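## Clearing out the bathroom drawer, and other January jobs

Hello again, and a happy new year from all of us at the Vukgate neighbors' newsletter. I hope you're still eating leftovers.
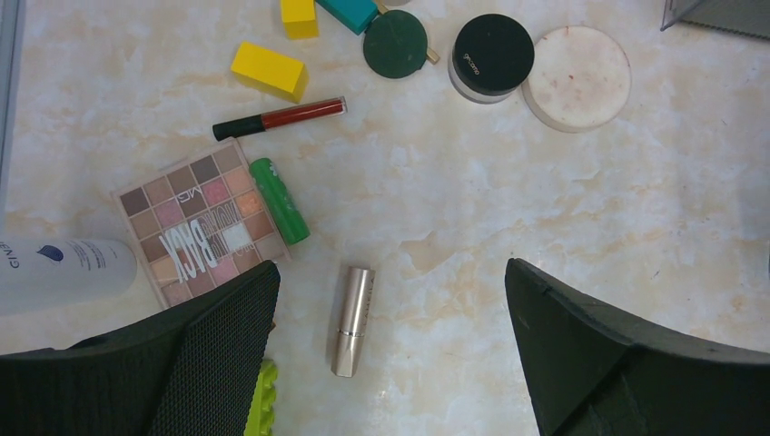
Nisha Vashisht wrote in to say that she never throws makeup away until it smells like crayons, and would we please stop making her feel guilty about it. Fair enough, Nisha! Guilt isn't what I'm after, but I did promise a few words on old cosmetics back in the fall, and I have been putting it off almost as long as I've put off my own drawer.

Mascara is the one to be strict with. Mine gets six months at the very most, and if you've had an eye infection it goes the same day, however much you paid for it. Lipstick is far more forgiving and will usually see you through a year or 2 if you keep it somewhere cool (not the car, please, I have learned that one). Powders last longer still. Many packages have a little drawing of an open jar with a number on it, and that's the months after opening - I went years thinking it was a recycling mark.

What I do now is put a dab of nail polish on the bottom of anything I open in spring, so that by the next March I can see what's been hanging around. It's a bit fussy, I know, but it suits me.

Unopened things you won't use can come to the swap shelf at Zukari, next to the coat rack. Last year the shelf passed along 3,075 items, up from 2,755 the year before, and soap and hand cream went fastest of all. Please keep anything opened at home, even if it's only been tried once. Lubis Street folks can leave bags on the side porch before noon.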